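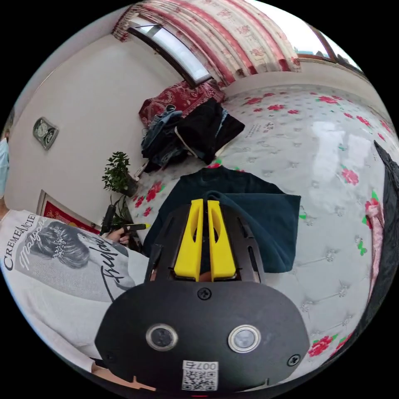
*Folded teal garment on a quilted cover with red roses*

**To:** Wadham labor relations list
**From:** Kumudini Karunaratne
**Subject:** Re: Bratum short-time proposal and the Friday stoppage

Dear colleagues,

I am replying to Tahsin Samarakoon's message of yesterday evening on behalf of the Wadham district office. His message is quoted below so that members who joined the list this week can follow the exchange. Our answers come after it.

> **From:** Tahsin Samarakoon
> **Subject:** Bratum short-time proposal and the Friday stoppage
>
> All,
>
> Management at the Bratum bottling plant gave notice this afternoon that it intends to place 200 employees on short time from July. The affected areas are the filling hall, the night loading dock and part of the label store. Hours would drop from five shifts a week to four, with no payment for the fifth. The notice gives falling orders as the cause and refers to the loss of the Erno contract, but it contains no order figures.
>
> A meeting at the gate voted to stop work on Friday from 2 p.m. until the end of the late shift. We are expecting support from the Siriwardena depot, whose drivers handle most of our outgoing freight.
>
> I would like answers from the district on the following before we print anything:
>
> Does the present agreement allow the company to cut shifts without negotiation?
>
> Are agency workers covered if they stop with us?
>
> Can the Siriwardena drivers lawfully decline to cross?
>
> Has the town been told about the march to the square?
>
> There is also a rumor in the filling hall that the district has already accepted the four-shift week in exchange for a no-layoff promise. I would be grateful if someone could deal with that in writing.
>
> Tahsin Samarakoon
> Bratum plant branch

**The rumor**

The district office has accepted nothing and has signed nothing. Kasun Nanayakkara and I met the company's personnel director on Monday for an exchange of documents. A no-layoff promise was mentioned by the company's side, in general terms and without a date attached. We replied that any such offer should be put on paper and sent to the branch. It has not arrived.

**The present agreement**

Section 7 of the plant agreement deals with temporary reductions in hours. It permits them only after the company has supplied "a written statement of orders and stock" and has allowed the branch a period in which to respond. In our reading, the notice received at the plant does not meet the first requirement. A reference to one lost contract is not a statement of orders and stock.

The company's lawyers may argue that the section applies to full closures of a department and that a shorter week falls outside it. The same argument was raised at the time of the boiler repairs and was withdrawn before a hearing. Zoi Tsoukalas has the correspondence from that dispute and is preparing a copy for the branch officers. Please do not circulate it further, as it includes the names of members who had individual claims.

A letter went to the company this morning asking for the order book for the bottling lines, the stock position at the label store, and a list by job title of the positions affected. We asked for a reply before the stoppage begins.
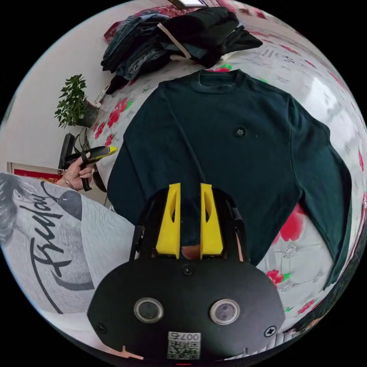 If the reply is satisfactory, the branch may wish to consider whether the stoppage should be shortened or put off. That is a decision for the gate meeting, and the district will not make it on the branch's behalf. If there is no reply, the stoppage stands as voted.

**Agency workers**

Their position is weaker, and members should be careful about what they promise on this point. Agency staff at the plant are employed under separate terms, and the plant agreement does not extend to them. Those who belong to the union are entitled to its advice and representation. Those who do not belong should be told plainly that the agency may decline to offer them further shifts. No one should be pressed to stop work. Application forms are available from the branch office, and membership begins on the day the form is received.

**The Siriwardena depot**

Sandamali Akanda has spoken with the drivers' representatives. Their own contract contains a clause on picket lines, and they are satisfied that a driver may refuse to cross if there is a personal safety concern. It does not go as far as a general right to refuse. The drivers will therefore hold a meeting of their own on the morning of the stoppage, and any decision they reach will be theirs. Leaflets printed by the Bratum branch should not state that the depot is taking part until that meeting has been held.

**The march**

Notice was given to the town clerk's office and has been acknowledged. The figure entered on the form was 700 people, which allows for families and for members from other workplaces. The approved route runs from the plant gate along Mill Road, over the lower bridge and into the square by the north side. The clerk asks that the bus lane on Mill Road be kept open and that no vehicles enter the square other than the one carrying the loudspeakers.

Stewards should report to Kasun Nanayakkara at the gate one hour before the start. Stewards wear armbands and carry the route sheet. In the event of a disagreement with police or with members of the public, stewards are asked to refer the matter to him and to keep the column moving - please do not argue the point on the road.

**Press inquiries**

Two newspapers and the regional radio station have already telephoned. All inquiries should be passed to Zoi Tsoukalas at the district office. Members are free to speak about their own work and their own pay, but statements about the negotiations should come from one place. The wording agreed for the present is as follows: "Employees at Bratum have been asked to accept a fifth less work and a fifth less pay without being shown the orders. They have asked to see them."

**Hardship payments**

A stoppage of part of one shift does not qualify for strike pay under the rules. Members who would be placed in difficulty by the loss of those hours may apply to the district hardship fund using the short form. Applications made after the end of the month will be held over to the next one.

I would ask Tahsin to confirm by return that the leaflet text has been changed in respect of the depot, and to let us have the name of the person who will chair the gate meeting.

Yours sincerely,

Kumudini Karunaratne
Wadham district office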